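Ticket 589 - Lower drawer stiff, jewellery organiser
Product: Vukness acrylic drawer organiser, smoke grey
Status: Open, waiting on customer
Raised by: Kipchumba Shemweta

Bought in April from the Dirness shop. The top drawer runs fine. The lower one sticks part of the way out and needs a hard tug to go further, and then everything inside slides about. I keep pearls in the right-hand section and don't want them knocked against the sides.

Tried so far: emptied both drawers, wiped the runners with a dry cloth, put the lower drawer back in. Same result. The organiser stands on a flat white table, so I doubt it is the surface. Photo attached with the lower drawer pulled partly out. 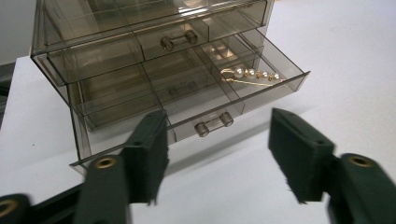
Mabula: Thanks, Kipchumba. Please take the lower drawer right out and look along the underside for the protective film. It is clear and easy to miss on smoked acrylic. If there is any left, peel it off from a corner - don't use a blade. Then wash the drawer in lukewarm soapy water and let it dry before refitting.

Update, 6 pm: Found a strip of film on the left edge and peeled it off. Drawer moves better but still catches when pushed back in. Will wash it tonight.

Mabula: Noted. If it still catches after washing, reply here and we will send a replacement drawer, part 703. Ticket left open.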